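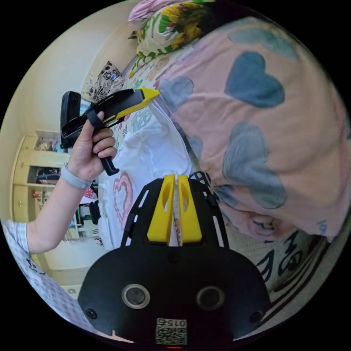 About us

Bulthorpe is a home robotics build that outgrew the spare room. Started by Everaldo Coutinho, who wanted a robot arm that could fold a shirt and make a bed, and didn't want to pay what they were asking for one. Now it's a shared workshop behind the old Penley tyre place, a handful of regulars, and a lot of half-finished joints in ice cream tubs.

What we make. Hand-held grippers, mostly — a handle, two printed fingers, lenses on the body, strap for your hand. You do the chore yourself with one in each hand, the recording goes off to be sorted, and the arm gets trained on it later. The arm is called Cabanatuan (Everaldo's pick, long story). It lives on the bench and is bolted down these days.

Why bedding and clothes? Soft stuff is hard. A mug stays mug shaped. A doona does whatever it likes, and everybody has one at home so there's no props to buy. We work in real bedrooms with the clutter left in. Tried it on a clean trestle table first, and the arm learnt a great deal about trestle tables.
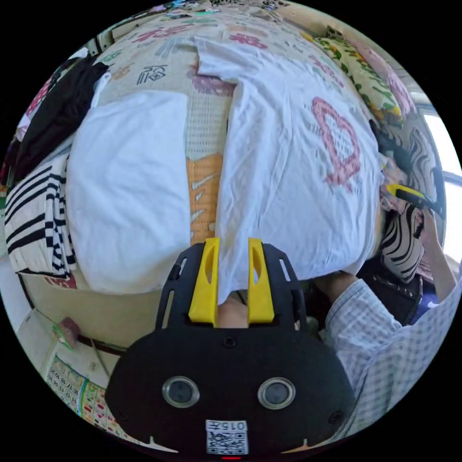 Tees are the current job. Hem pickups give us the most grief, thin cotton slides out if the fingers don't close square, so the slots in the fingers have been redrawn more times than I'd like to admit. Flatter blade, less flex at the tip. Files are on the members page under Tumov, that's the gripper, not the arm. Print them solid, 900 grams of filament does a pair with spares if you don't stuff up the first layer.

Numbers, as people keep asking. Some 4000 recordings so far, sheets and shirts and towels. 435 are fitted sheets and we are sick of fitted sheets. The arm itself cost more than the ute, next question.

Who can join. Anyone over 16, or younger with a parent in the room. You don't need to code. We need people who can solder, people who can sew (really, the practice cloths are falling to bits), and people willing to fold thier own washing slowly. Gear goes home with you on loan, 2 grippers and a charger in a tub, sign the book by the door. Bring it back charged please.

Next open night is 18th June, doors from six, park on the street not in the tyre place. Bring a pillowcase. The arm will be running if the shoulder motor has turned up — if not it's soldering and a sausage sizzle. Closed for two weeks in July while the roof gets done.

Email is best, the phone is out in the shed and we dont hear it over the compressor.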